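Windik Newsletter
December 16, 2018

Keeping the walkway clear: our house rules for home robots, second version 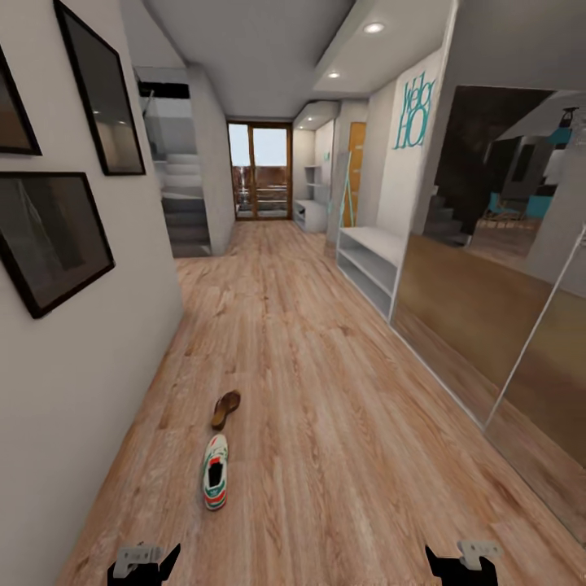

The hallway in simulation, with a sneaker and a sandal on the floor and the shoe bench on the right.

In May we sent all members the first version of our rules for robots that tidy up in private homes. We received many comments, most of them on the chapter about hallways and stairs. The second version is now ready, and I would like to present the parts which have changed the most.

The hallway is a good place to test rules, for the reason that everybody in the house must pass through it. A shoe on the floor is a small thing for a person who sees it. For a person who carries a box, it is a fall. The robot that comes to pick it up is also an obstacle during this time, and the first version said too little on this point.

Rule 4, Right of way. When a person enters the hallway, the robot stops its arms, lowers what it is holding and moves to one side. It does not finish the grasp first. Two members asked for an exception when the object is already in the gripper. We discussed it and did not accept it.

Rule 5, Stairs. The robot must know where the stairs begin before it moves its base, also when the stairs go only upward. The keep-out zone is drawn in the map by the installer and can not be changed from the phone of the user.

Rule 6, Mirrors and glass. This rule is new. A mirrored wardrobe shows the robot a second room, with floor and furniture where there is only a door. The Adcombe group reported that their planner accepted a reflected floor as free space. From now on, large mirrors and glass doors must be marked by hand in the map, and the test plan must include at least one run beside a mirror.

Rule 7, Shoes. Pick up one shoe at a time, by the side or the heel and never by a strap. Place it on an open shelf with the toe to the wall. If the second shoe of a pair is not found, the robot reports this and does not search in other rooms.

Simulation before the real house

Every new skill must complete 2000 runs in simulation before it is tried in a home. The starting positions of the shoes must be different from run to run, and mixed kinds should be used, as a sandal is flat and behaves in another way than a sneaker. Hashemi has kindly shared its list of 222 start positions, and members may use it without charge. After the simulation come 3 supervised days in the test apartment in Diddale, with one person always at the stop button.

Please note that a good result in simulation does not replace the supervised days. We had several letters about this and the answer remains the same.

The full text can be requested from the Windik office by e-mail. Comments on Rule 6 are especially welcome, as we have less experience there than with the other rules. Please write the number of the rule in the subject line.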